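How do people buy a robot arm?

Published 31 July 2023
Words by Mercedes Valderrama

You can't pick up a robot arm with the milk and bread. Buying one takes months of planning, and most of that planning happens before any money is spent.

A robot arm is a machine that moves a bit like your own arm. It has joints where it bends and a tool on the end where your hand would be. Some arms paint cars. Some pack biscuits. Others are used in workshops and labs, where people teach them to pick things up and put them down again.

Start with the job

The first question is not about money. It is "What do we want it to do?"

Rigoberto Arboleda plans equipment for a company called Makorstead. He asks people to write the job down in one sentence. "Move small things across a table" is a good sentence. "Do robot stuff" is not, and he has been handed that one more than once.

The sentence tells you how far the arm must reach, how heavy the things are and how gentle it has to be. An arm that lifts bags of cement costs a lot more than an arm that lifts a computer mouse, so there is no sense in paying for muscles you won't use.
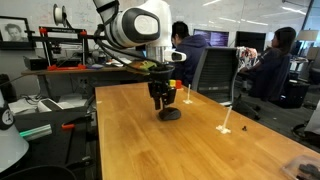
Next comes space. An arm needs room to swing, and it needs something steady underneath it. If the table wobbles, the arm wobbles too, and it will miss what it is reaching for. Before you order anything, get a tape measure. Measure the table, the doorway and the distance to the nearest power point. Then work out where people will sit and walk. Big factory robots usually work behind a fence. Some smaller arms are made to work near people, but somebody still has to check that it is safe.

The arm is only part of the price

Many arms are sold without a hand. The hand is called a gripper, and you choose it to suit the job. Soft fruit might need rubbery fingers. Flat sheets of glass might need suction cups. For lots of everyday objects, two fingers that open and close will do.

You might also want a camera, so the robot can see what it is reaching for. Then there are cables, a computer, and software to run it all. Software is the set of instructions the computer follows.

Let's look at a real budget. A budget is a plan for spending money. When Dayana Carhuamaca set up a small training room for Clotia, she had $3501 to spend on everything except the arm. Her list began with a gripper, a camera and a computer. Those came to $2550.

Try the sum yourself:

3501 – 2550 = 951

That left $951 for cables, a better table, spare parts and anything she had forgotten. She had forgotten delivery. Heavy boxes cost a lot to send, and so does anything coming from overseas.
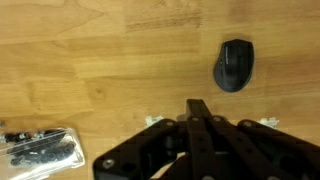 Spare parts sound boring, but they belong in the budget from the first day. Screws go missing. Fingertips wear smooth and start to slip. Cables bend thousands of times and can break inside, where you can't see it. A screw costs a few cents, but if you don't have the right one the whole robot might sit still for a week while you wait for the post. Dayana now keeps a list of every size she uses, taped inside a cupboard door.

Buy, borrow or rent?

You don't always have to buy. Some companies rent robots by the month. Eusebio Bedoya at Condori rented an arm for 3 months before he asked his boss for one. By then he knew which jobs it was good at and which were quicker by hand – folding towels was much quicker by hand.

Buying makes more sense if you will use the robot for years. Ask how long the warranty lasts. A warranty is a promise to fix or replace something if it breaks. Many last 12 months.

Don't forget people's time. Someone has to learn how to use the robot, and learning takes hours that could be spent on other work. Planners write those hours into the budget as well.

Have a go

Choose one small job at home or at school, such as putting pencils back in a tub. Write it in one sentence. Measure the space. Then list everything a robot would need to do it, including the parts that might wear out.

Words to know

Budget: a plan for spending money
Gripper: the part of a robot that holds things
Joint: a place where the arm bends or turns
Warranty: a promise to fix or replace something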